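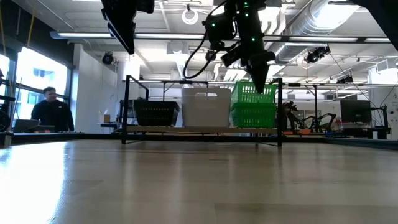 Istley is looking for participants for a study of small-item storage at its Cliltau site. Each session lasts 90 minutes and consists of sorting household goods into plastic bins and baskets, then arranging the containers on a shelf. The unit is a black metal frame with a light wooden board, and the green baskets may be stacked. Lifting is limited to light items. Participants must be able to stand for 30 minutes and attend 2 sessions in November. Payment is $40 per session. Apply to Lovely Layug, Istley.

Posted Sunday, September 24, 2023 by Lovely Layug
2 comments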